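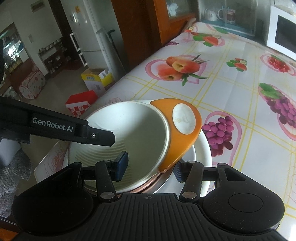
White pot with orange handle on the kitchen table.

News > Members' newsletter > From the workroom

Elderflower and thyme syrup back on the shelf

The winter throat syrup returns to the Skuston shop on Wednesday, after a gap of two months while we waited for dried elderflower. The new flowers came from Cisternas, the same growers we used last year, and they smell as they should. The last lot on offer was brown and dusty and we sent it back.

The recipe is nearly unchanged. Thyme and elderflower are steeped overnight, strained through muslin, then warmed gently with honey until the mixture will coat a spoon. Dardo Iturra, who makes it, has taken out the liquorice root. Several members asked for this, as liquorice doesn't suit people with high blood pressure. The taste is a little sharper without it, and there is slightly more ginger to make up the body.

Bottles hold 200 ml and are marked batch 111. Keep yours in the fridge once opened and use it within the month. If you still have an old bottle with liquorice on the label, please don't top it up from a new one.

We make no claim that the syrup cures anything. People take a spoonful in hot water when they have a cough and find it soothing. It contains honey, so it must not be given to babies under one. If you are pregnant or on regular medicine, speak to your pharmacist first. A cough that lasts more than three weeks needs a doctor.

The Skunus chest rub is also in stock, in the small tin only. The larger tins are on order from Wumik and should be here in November. Calendula balm has sold out and will not be made again until the summer flowers are dried.

To put a bottle aside, ring the shop on extension 2349 before noon and leave your name. Returned bottles are welcome if they are washed and the labels soaked off. Lids can't be used again.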